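Woditz Fund, small grants for display and retail props
Progress report, second period
Project: Reusable acrylic ice for drinks displays
Grant holder: Sulerley Display Hire

What we said we would do

The application promised that by the end of this period we would have replaced melting ice with acrylic cubes in every drinks display we send out, worked out a sensible way of portioning the cubes into cups, and shown that the switch saves money. I wrote parts of that application and I would now put it more carefully. The first of these is mostly done. The second is under way. The third I don't believe yet, and the figures below are the reason.

Stock and spending

We bought 3,000 clear faceted cubes in one order from Bayram, along with 300 clear plastic cups and a set of black trays. The order came in under budget. Delivery was late, so the displays planned for the early part of the period went out with the old resin blocks, which looked as poor as they always have.

The cubes themselves are fine. They are sharper in the cut than the samples, and under shop lighting they do a fair job from the customer's side of the counter. Up close they look like acrylic. The application called them "indistinguishable from real ice" and I would ask the Fund not to repeat that phrase in anything it publishes.

The cups are less good. They are light and they scuff in transit. Of the 300, we have already withdrawn 66 because the marks showed once the cups were on display. Budgeting for the same cups to last the whole grant was hopeful, and somebody should have queried it, me included.

Displays sent out

The Nanport trade counter was the first full trial. The counter staff liked not having to mop up. They did not like being sent a bag of cubes and a stack of cups and told to get on with it, and I can't blame them. Some cups came back crammed, others had a thin layer at the bottom, and the photographs we had hoped to use for the catalogue were no use to anyone.

The feedback form we sent with the trial asked whether the display "improved the look of the counter". Everyone who returned it said yes. I put very little weight on this. The form didn't ask what they were comparing it with, and a clean counter with anything new on it would probably have got the same answer.

Portioning

Since Nanport we have been filling the cups ourselves and treating a tray as the unit that gets checked. I had expected this to be the easy bit. Faceted cubes don't settle the way round beads do. They catch on one another and bridge across the cup, and a cup that seems full at the bench can drop noticeably by the time it has been driven anywhere. Tipping from one cup to another is quicker than scooping, but it is harder to control near the end, when the cubes stick and then all go together.
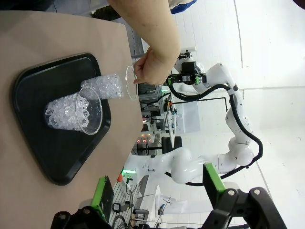
We have tried 3 fill levels. The lowest looks mean. The highest looks best and loses cubes over the rim whenever a tray is carried by anyone in a hurry. The middle one is what we will probably settle on, although I would like to see it survive a proper delivery before we print it in the instructions. The raised rim on the trays does help, as strays stay in the tray and can be put back.

There was a suggestion that we buy lidded cups and send them out ready filled. I am against it for now. Lids add cost and would have to come off at the other end anyway, and we have no evidence that the people setting up would send them back.

Savings

The application compared a year of bagged ice with a single purchase of acrylic cubes. It left out washing, sorting, scuffed cups and the time spent filling. With those put back in, the saving is much smaller, and on short hires it may not exist. I will give the Fund a proper figure when we have a full season of hires to base it on. I would sooner send nothing than another estimate.

Next period

Run the middle fill level through a second Nanport delivery, packed by us and unpacked by them. Get a price for heavier cups and compare it with the cost of replacing scuffed ones. Rewrite the feedback form. Wash one batch of cubes repeatedly and keep an unwashed batch beside it, to find out whether they cloud.

We are not asking for more money at this stage. We do ask that the savings target be set aside until the next report, which is due in December.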